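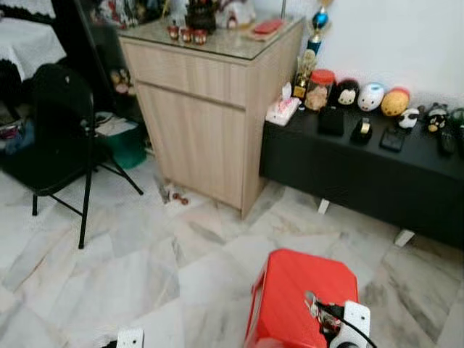
Review: The Drovell Desk Console for Small Radio Stations

By Teodora Babić
13th September
3 min read

The Drovell is a compact broadcast console intended for community and low-power stations that operate from a single studio. It was placed on air at Nivberg Community Radio and remained there for 93 days, carrying the morning program, recorded features and the overnight automation feed.

Installation was completed by Severyn Sydorenko, the station's engineer, in one afternoon. The console has 7 faders, two microphone inputs with adequate gain, and a telephone channel that returns a clean mix to the caller. The printed manual is clear on wiring but says very little about the automation port. Stations that schedule overnight programming by computer should allow additional time for this step. 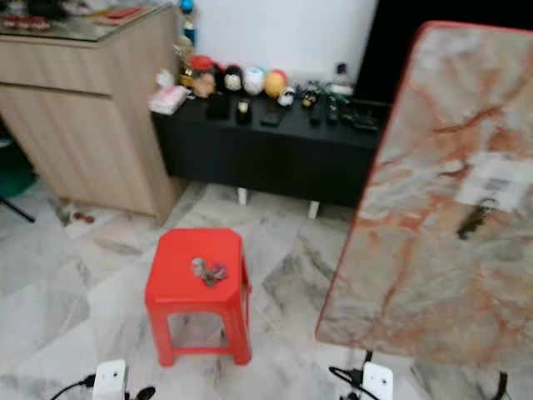
Keys on a red stool.

In daily use the faders are smooth and the channel buttons are large enough to find without looking down. Presenters trained on the older Kadlec desk required little instruction. The headphone amplifier is the weakest part of the unit. At higher levels it becomes harsh, and two presenters asked for an external amplifier before the end of the first month. The talkback button also sits very close to the microphone switch for the second guest position, and it was pressed in error on several occasions during live interviews.

Reliability was good. The console lost its stored settings once, following a power interruption, and these were restored from a backup file. No audio was lost at any other time. Station manager Halima Haruna reported that listeners noted an improvement in the sound of telephone calls. 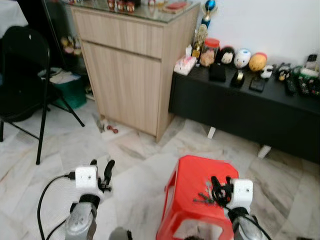 The price at the time of purchase was $711, including the power supply but excluding the rack ears. A firmware update addressing the automation port is planned for October and was not available for this review.

The Drovell is recommended for stations with one studio and modest interview needs. Stations that regularly seat more than two guests should consider a larger desk.

Rating: 3 out of 5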